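# Wäsche falten auf dem Bett

Im Februar trocknet in unserer Wohnung nichts so, wie es soll. Ich hänge am Morgen die Wäsche auf den Ständer im Flur, am Abend sind die T-Shirts fertig, aber die dicken Sachen brauchen noch eine ganze Nacht. Deshalb kommt bei mir die Wäsche immer in Portionen: zuerst das Dünne, dann die Jeans, und ganz am Ende die Fleecesachen und Sweatshirts. Und weil alles in Portionen kommt, habe ich mir angewöhnt, auch in Portionen zu falten.

Einen Tisch habe ich dafür nicht. Der Küchentisch ist zu klein und meistens klebt dort irgendwo Marmelade. Also falte ich auf dem Bett. Meine Mutter hat das früher auch gemacht, sie hat zuerst die Bettdecke weggelegt und das Laken mit beiden Händen glatt gestrichen, als ob Gäste kommen. Damals fand ich das übertrieben. Jetzt mache ich es genauso. Auf einem unruhigen Laken wird auch der Pullover unruhig, man streicht oben und unten entsteht eine neue Falte.

Die richtige Ordnung habe ich von Homa Nikzad gelernt, meiner ersten Nachbarin in Deutschland. Sie hatte drei Söhne und faltete schneller, als ich sprechen konnte (mein Deutsch war damals allerdings auch sehr langsam). Von ihr habe ich das Wort "Ärmel" gelernt, und ich habe es lange falsch geschrieben, mit E. Sie sagte immer: erst die Ärmel, dann der Rest. Bei Hemden stimmt das. Bei dicken Sachen mache ich es inzwischen ein bisschen anders.

Ein Sweatshirt aus Fleece hat nämlich einen eigenen Willen. Es kommt vom Ständer und ist steif an der Stelle, wo die Stange war, und die Ärmel sind in sich verdreht. Wenn man es so faltet, wie es liegt, bekommt man ein Paket, das sich im Schrank langsam wieder öffnet. Ich nehme es darum zuerst an den Schultern und schüttle es zweimal kräftig. Danach lege ich es auf das Bett, mit der Vorderseite nach unten, und ziehe an den Bündchen. Das ist für mich der wichtigste Schritt. Die Bündchen rollen sich gern ein, und wenn man sie nicht gerade zieht, bleibt der ganze Ärmel schief.

Dann kommt der erste Ärmel nach innen, quer über den Rücken. Er soll flach liegen und nicht über die andere Seite hinausschauen. Dann der zweite, genauso. Danach klappe ich den Saum nach oben, ungefähr bis zur Mitte, und noch einmal bis zum Kragen. Mein Mann Parviz rollt seine Sachen lieber, er hat es auf einer Reise so angefangen und nie wieder aufgehört. Im Koffer ist das praktisch, das gebe ich zu. In unserem Schrank aber fallen mir seine Rollen entgegen, sobald ich die Tür aufmache.

Über das Falten selbst haben wir keinen Streit mehr - nur noch darüber, was man aufhängt und was nicht. Ich hänge keine Fleecesachen auf. Sie nehmen auf der Stange zu viel Platz weg, und wir haben im Schrank nur 2 Meter für beide zusammen.

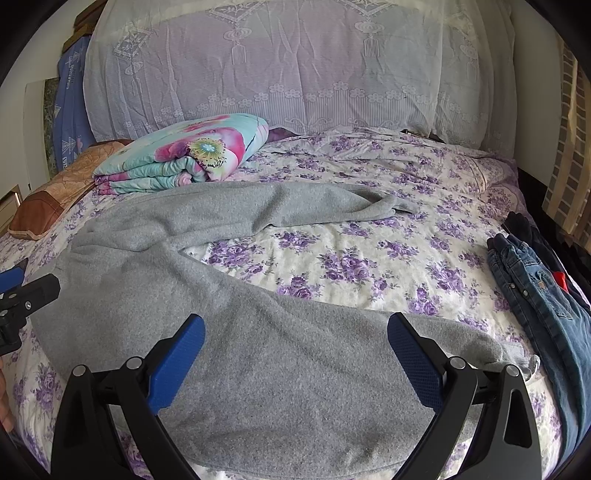 Jeans mache ich am liebsten direkt daneben, weil sie leicht sind. Nicht leicht im Gewicht, ich meine, sie machen keine Mühe. Ein Bein auf das andere, die Naht glatt ziehen, einmal in der Mitte und dann noch einmal. Sie kommen auf den Stapel ganz unten, die weichen Sachen oben darauf. Früher hatte ich es umgekehrt und der Stapel ist mir jedes Mal auf dem Weg zum Schrank umgekippt.

Was ich immer noch nicht gut kann, sind Spannbettlaken. Parisa, eine Kollegin aus dem Sprachkurs, hat es mir schon zweimal gezeigt, mit den Ecken ineinander. Bei ihr sieht es danach aus wie aus dem Geschäft. Bei mir sieht es aus wie ein Brötchen. Ich lege das Laken dann einfach ganz nach hinten in das Fach, mit der schönen Seite nach vorne, und bis jetzt hat sich noch kein Gast beschwert.

Für eine normale Ladung brauche ich etwa 30 Minuten, wenn das Telefon nicht klingelt. Meistens höre ich dabei Radio. Einmal habe ich probiert, beim Falten Vokabeln zu lernen, mit kleinen Zetteln auf dem Kopfkissen. Es war keine gute Idee, zwei Zettel habe ich später in einer Hosentasche wiedergefunden, nach der Wäsche. Auf einem konnte man noch "der Saum, die Säume" lesen.

Nächstes Mal schreibe ich über die Socken. Dafür muss ich aber zuerst den Korb im Bad ausräumen, und dort liegen bestimmt noch einige einzelne vom letzten Winter.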